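Unpacking the Shopping: notes for Sunday, Darnwood hall, 17 minutes plus questions

Slide 1. Hello and the knot

Say hi, thank Letay Derese for the projector (she drove it over from Goma!). Then straight in. I've got 46 kitchens in my notebook now and in most of them the bag comes home tied and sits on the counter till supper. Ask for hands: who ties theirs? Mine's the pink one, knotted at the top, with the fruit basket already full in back and the red tray empty and waiting.

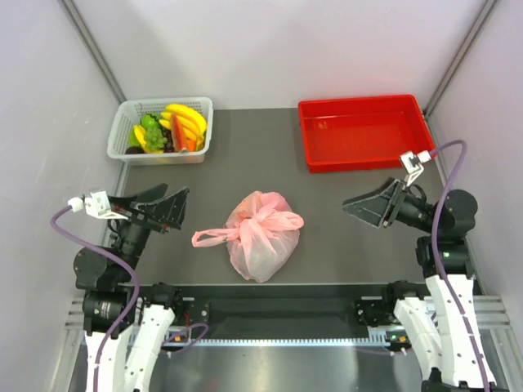

Slide 2. Getting in without ripping

Go slow on this one, people always want to write it down. Pinch one tail of the knot, twist it tight till it's skinny, then push it back through. Works on thin bags, mostly. I used to just tear them open and then had nothing to line the bathroom can with, which drove my husband nuts.

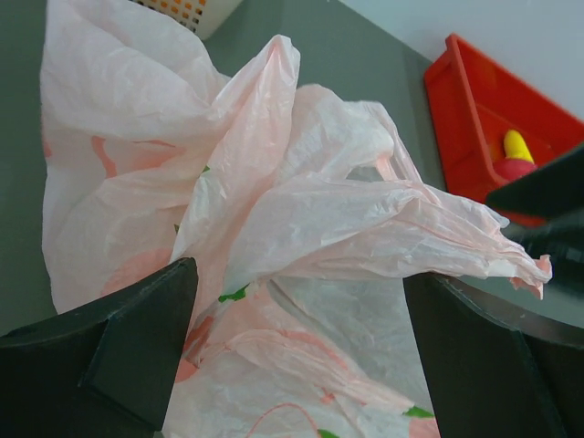 And if it won't budge after two tries, get the scissors and cut above the knot, so you keep most of the bag. Ankit Prajapati swears by a fork. Let him tell it if he's there, but keep it short!

Slide 3. Where does it all go?

My rule is basket for fruit, tray for vegetables, and the tray gets emptied into the fridge before I sit down. Some 50 people tried this with me in April and the tray was what they kept (the Wimura group still emails me about it).

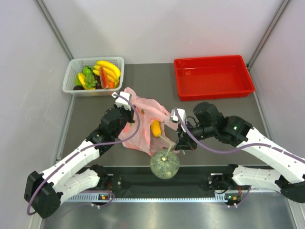

Bag open, a yellow-orange vegetable showing, tray still empty.

Pause for questions. Handout is on the chair by the door.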